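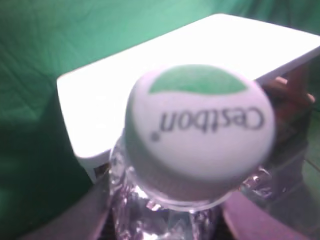 Short thread on wrist-view-only grasping of clear bottles, from the Meltwood project. February 14, 2026.

1/ The question: how much of the hold can a policy read from the wrist camera alone, with no overhead view and no depth? Clear plastic is the bad case. Depth returns on it are mostly noise.

2/ Setup: 900 demonstrations, teleoperated, parallel gripper, one bottle per trial. Policy is Rai, our small image-to-action model. Baseline is the same network with an overhead camera added.

3/ The cap does most of the work. At close range it is the largest opaque thing in view, and on a Cestbon bottle the green crescent and dark lettering also give you rotation. In that hold the brand name is upside down to the camera. The shoulders are all highlights and refraction.

4/ We tested this by masking. Hide the cap region in the input and grasp success drops hard. Hide the bottle shoulders and it barely moves. The fingers matter too – with both masked, the policy tends to close early.

5/ Evaluation: 300 trials, 10 bottle placements, 3 training seeds. Wrist-only matches the baseline once the gripper is near the bottle. It loses during the approach, when the cap is small or out of view.

6/ Blur was less of a problem than expected. Adding defocus in training helped more than sharpening at test time. Blown-out white objects behind a white cap are still a failure case – the rim gets lost and the estimate drifts sideways.

7/ Not tested: caps with no print, bottles lying down, anything with the cap off. The Brastitz set from November has unprinted caps, so that is next.

8/ Masking code goes up on the Hanstead page with the write-up. Per-seed numbers will be in the appendix.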